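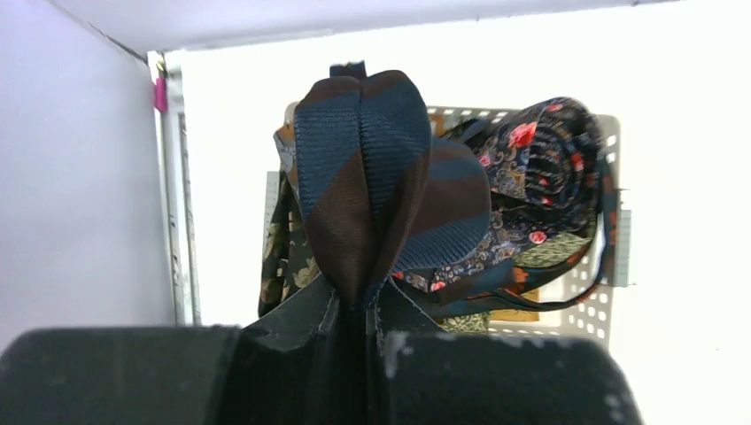 Page 2 of 43

Topic: Storing ties, scarves and belts in a small wardrobe
Forum: Clothes care and storage

wendle_b
Dec 28, 2020

Going back to what was said on the last page, I still think hanging is fine for most ties. Mine have hung on a rail on the inside of the wardrobe door since we moved here and they have not stretched. The knitted ones I keep flat. The woven ones just hang there and look the same as when I bought them. A crease down the middle comes from leaving them folded in a drawer, in my experience, and once it has set it takes a lot of getting out.

kettlewick

I don't agree. Hanging is fine if you have the length. Most of us on here have a shallow wardrobe with a shelf at the wrong height, so the narrow end bends on the shelf and you get a crease there instead. Rolled in a drawer they take up very little room and you can see them all. Start at the narrow end, roll loosely, stand them on edge.

wendle_b

You can only see the edges of them. I have three navy ones and rolled up I can't tell them apart before it gets light.

kettlewick

Then put the light on.

Tamsin_in_Clamstead

Can I ask about the wardrobe itself? We have the two-door Pendberg, the older one with the fixed shelf. I want to take the shelf out and put a second rail in lower down for shirts, and use the left door for ties and belts. The shelf is glued as well as screwed. Has anyone got one out without taking the side panel with it?

old_hob

Yes, I did mine in August. Take the screws out first, then warm the joint with a hairdryer for a few minutes and tap upwards from underneath with a block of wood and a mallet. Work along from the back. It left a line of glue which I scraped off. Don't try to saw it, the blade wanders and you will be filling for a week. The side panels on the Pendberg are thinner than they look, so use short screws for the new rail sockets.

Tamsin_in_Clamstead

Thanks, that is just what I needed. How did you fix the rail? I was quoted 800 pounds by a fitter in town for new insides and I am not paying that for a wardrobe we got from my aunt.

old_hob

Oval rail cut to length with a junior hacksaw and a pair of end sockets. Measure at the top and the bottom because mine was out of square. Have your longest shirt on a hanger when you mark the height. I set mine from a short-sleeved one and then had to move it.

rsfeir

I am part way through the same job so I will add what I have found. Mine is a Pendberg too, with the mirror on the right door. I have put a Skarnora rack on the left door for the ties, the one with the pegs that fold down, and the belts go on hooks beneath it. Two things to know about the rack. The screws it comes with are too long for the door, and the pegs are close together, so wide ties overlap. I use every other peg.

The inside is bare now and I am going to paint it before anything goes back in.

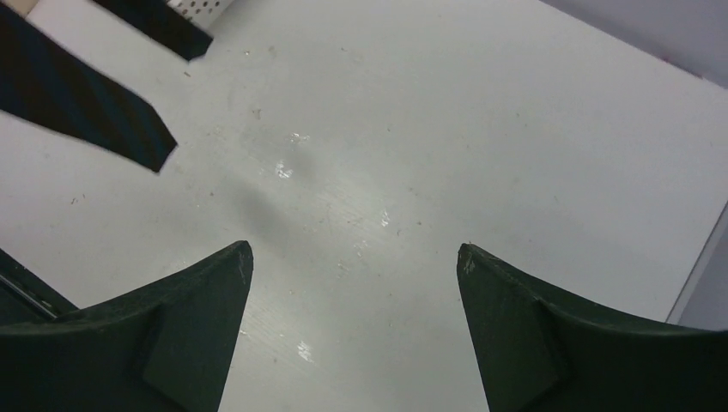

Choosing the paint has taken longer than getting the shelf out. I started with white and then thought I would be wiping it every month where the belts swing. My sister did hers in gloss and it still smelled of paint when she hung her coats up, so I want something that goes off quickly. I have been looking at dark greens, but on a matt finish even a light nick shows, and so do faint scuffs. A door with buckles hanging on it would get plenty of those. So I think I will go for the same colour in eggshell. Okoro on the Clamstead road will mix a small tin to match if you take them a sample.

Has anyone used eggshell inside a wardrobe and did it stick to the clothes?

Rania Sfeir

dunmore4

It will stick if you rush it. Water-based eggshell feels dry in a few hours but it stays soft for a good while longer. We left the doors of ours open for a fortnight with nothing in it. The only place that went wrong was where a plastic garment bag was leaning on the side, and when I pulled it away it took a patch of paint with it.

kettlewick

I wouldn't paint the inside at all. You can't see it with the doors shut, and any paint will mark where the hangers knock. Bare board with a coat of clear wax is enough.

dunmore4

You can't wax melamine.

kettlewick

The old Pendberg isn't melamine inside, it is veneer. The newer ones are melamine.

old_hob

Mine is the older one and it has veneer on the doors and some sort of foil on the side panels. So you would have to paint or leave it. If you are painting foil, rub it down and use a proper adhesion primer first or it will peel off in sheets.

rsfeir

Mine is the same as old_hob's by the sound of it. I have the primer. I did a test patch behind where the shelf was and scratched it with a key after a few days and it held. It can stand open for a fortnight, the clothes are all on the spare bed anyway.

On the tie question, I have come down somewhere between the two of you. The silk ones are hanging and I have rolled the wool and the knitted ones.
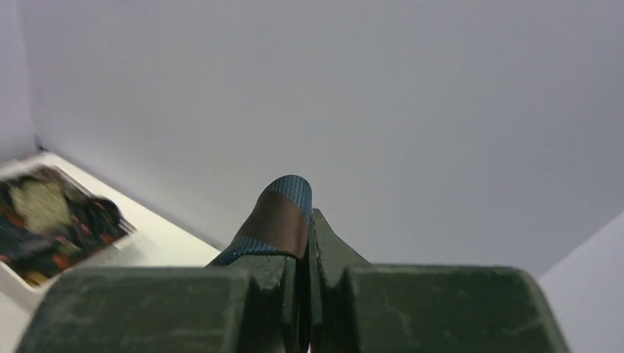

The rolled ones are in a shoebox lid for now, on edge, and I do find it easier to pick one out than I expected. I have put the plain ones at one end and the stripes at the other. For the ones with a crease I have been hanging them in the bathroom while the shower is on and then leaving them overnight. It gets most of it out. I don't like putting an iron near them.

wendle_b

Low iron, damp cloth, press and lift, don't slide it. Slip a bit of card inside the blade of the tie so the seam doesn't come through to the front. I have done it that way for years.

marl_and_pin

Please don't iron ties. I did alterations for a long time and the ones that came in flat as a ruler had all been ironed. The edge of a tie is meant to be a soft roll. Once you have pressed it to a sharp fold it won't come back unless somebody opens it up and replaces the lining, and that costs more than most ties. Steam held a few inches off is all right for wool. With silk I would be careful even with that, as drips leave a ring.

wendle_b

I did say press and lift. Mine still have a roll to the edge. I think it depends how heavy-handed you are.

marl_and_pin

It depends on the lining more than anything. A wool lining will forgive you. The cheaper ones with a fused lining will bubble, and then it's done for. If you don't know which you have, look inside at the wide end and see if the lining is loose.

Undo the knot every night as well. I used to see lovely ties with the neck worn through because they had been pulled on and off over the head with the knot still in.

Tamsin_in_Clamstead

My husband does that. He has one that hasn't been untied for as long as I have known him.

Update on the shelf – the hairdryer worked. The back corner was stubborn and I have lost a bit of veneer the size of a stamp, but it will be behind the shirts. Rail goes in this week if the shop has the sockets.

old_hob

Glad to hear it. Keep the shelf. I cut mine down and it made a shoe rack for the bottom.

pellow

Does anyone have a view on scarves? The title says scarves and it has been nothing but ties for two pages. I have a lot of them, mostly square, and they slide off every hanger I have tried. I bought a Skarnora scarf hanger with the loops and you have to pull out four to get at one.

kettlewick

Roll them.

pellow

I thought you might say that.

dunmore4

Fold them in half over an ordinary trouser hanger, the kind with the felt bar. Two or three to a hanger, thin ones together. The felt stops them sliding. I gave up on the loops as well, the fringes catch.

rsfeir

The felt bar works for mine too. I would keep anything with beads in a drawer though, the weight pulls it to one side.

I went into Okoro this morning and they are mixing the green for me. I should have it on by the weekend if it stays mild enough to have the window open. I will report back on whether the belts mark it.

old_hob

Put a strip of felt behind the buckles while you are at it. Self-adhesive, cut to the width of the hooks. I did this after the damage was done.

Topic viewed 1144 times
Next page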